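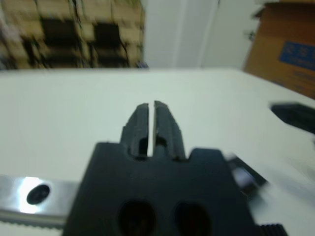
Talks > Community Evenings > Speaker Notes
July
Halima Makori

Opening. Say hello, wait for the people at the back to find chairs, then go straight into the story of the parcel my aunt posted from Flarton. A jar of plum jam wrapped in two sweaters, inside a shoebox, inside a bigger box full of newspaper. It took me longer to get into it than it took her to make the jam! And the jam arrived perfect. Ask who has opened something like that. Hands will go up.

So tonight is about packing things for the mail, which I love, and which I have been doing for a living at Kivar for 8 years. I started on the packing bench when we sent out 700 orders in a month and thought that was a lot.

First part: what happens to a box. Keep this quick, with the shoebox from the bag as a prop. Drop it on the carpet from waist height. Then on its corner. The corner is the one that matters, so do it twice and let people hear the difference. A box in the mail gets dropped, slid, stacked and turned over, and the person packing it has no say in which way up it travels. "Fragile" stickers are lovely and I still put them on, but pack as if the sticker fell off.

Second part: empty space. This is my favorite bit, don't rush. Shake the shoebox with the mug in it. Everyone winces. Now fill the gaps with crumpled paper and shake again. Crumpled, please, with some spring left in it! Flat sheets slide around and do very little. Let somebody in the front row try. Mention the Heydari method here (old Heydari ran the bench before me and weighed nothing, he just pressed the lid with his palm and listened). If the lid pushes back a little, tape it.
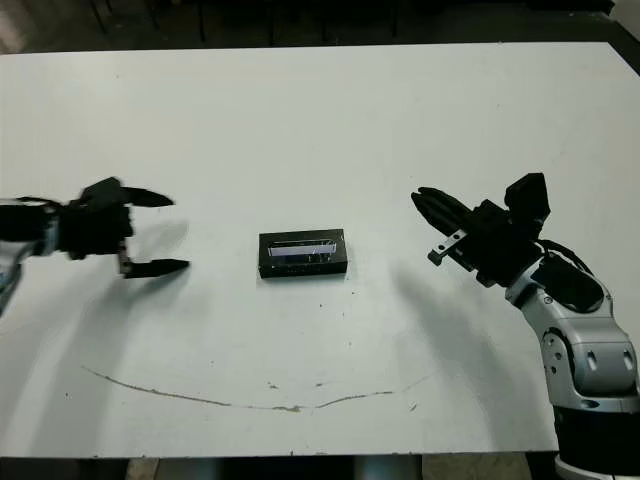
Small things are harder than big things, and people never believe me on this. A big box gets respect. A little one gets tossed into an envelope, or it goes into a carton far too large and rattles about the whole way there. Take a flat black box like the one lying on the white tabletop, with that shiny light area on top: it wants a snug carton and padding on every side, and I would put a sheet of soft paper over the glossy part so nothing rubs against it. Pass around the two sample cartons, the Erkel one and the plain one, and ask which they would pick. (The plain one. The Erkel carton is prettier but the flaps don't meet.)

Third part: tape. Hold up the roll. One strip down the middle seam, then one across each end, so it makes a capital H. Roughly 5 inches past the edge is plenty on a big carton, less on a small one. No string, it catches on things. If time is short, skip my speech about brown paper.

Label. Put a second copy of the address inside, on top, before closing up. Tell them about the wedding hat.

Questions. Someone will ask about liquids: bag it, tie it, bag it again, keep it upright and hope. Doors close at 8, so start handing back coats a bit before. Leftover cartons are free to anyone who wants them, and please take the big ones, I don't want to carry them down the stairs again.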